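Hand demonstration (robotics)

Hand demonstration is the practice of teaching a robot a task by performing the task oneself, usually while holding a copy of the robot's own gripper. It is distinguished from teleoperation, in which the teacher sits some way off and drives the arm by remote control, and from kinesthetic teaching, in which the teacher takes the arm by the wrist and drags it about like a reluctant child in a shoe store. All three end with a recording, and all three depend on the patience of the teacher, a quantity the literature rarely reports.

Handheld grippers

A handheld gripper has two jaws, something to squeeze, and a camera that looks out past the jaws toward the work. The camera sees what the robot's camera will later see, so a recording made by a person can be replayed to a learning program without much translation. Plastic fingers are common. They scuff, and they are cheap to replace.

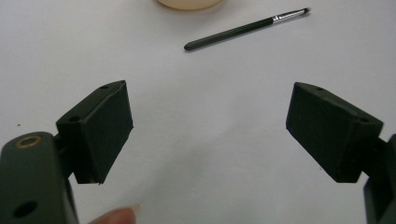
Users coming from ordinary life tend to find the tool humbling. A human hand picks up a thin object by rolling it, pinching it and correcting without thought. Two flat jaws permit none of this. Lihua Xiong's training notes for the Mallstead workshop advise beginners to approach slowly, close once, and resist the urge to help with the other hand. The third instruction is the one most often broken.

Remote control

In teleoperation the teacher moves a leader device and the robot follows. The recorded motions are ones the robot can certainly make, having just made them. The drawback is speed. A task that takes five seconds by hand may take most of a minute through a leader arm, and the teacher feels little or nothing of what the jaws touch. Operators on the Worku rig, an early two-armed system built by Jummai Akande, were known to lean sideways in their chairs when the arm got near an obstacle. This had no effect on the arm.

Tasks

Beginners' tasks are small and tabletop in scale: moving a cup, folding a cloth, picking up a brush or a pen. Thin, long objects have a reputation out of proportion to their size. They lie nearly flush with the table, they turn when gripped off center, and they show up poorly when seen end on. Plain backgrounds make the early recordings easier to learn from and the later robot easier to confuse, as it may never have met a tablecloth.
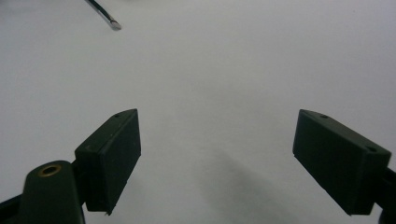 The Jesska collection, released on 18 December 2019 under the direction of Fatima Okonkwo, set out to gather 2000 demonstrations of desk and art-room chores. The first release held 1000. A further 403 had been withdrawn during review, most of them for hesitation, which reviewers defined as a pause long enough for the robot to learn it. Robots trained on the unreviewed set did learn it, and would stop over an object with every appearance of deep thought.

Criticism

Liya Asfaw has argued that the method records habits along with skills, and that a collection made by one tired person is chiefly a study of that person. Precious Xaba, replying in the Rirnden newsletter the following March, agreed, and proposed using several tired people. This is now standard practice.

See also: Kinesthetic teaching; Leader arm; Parallel-jaw gripper; Teleoperation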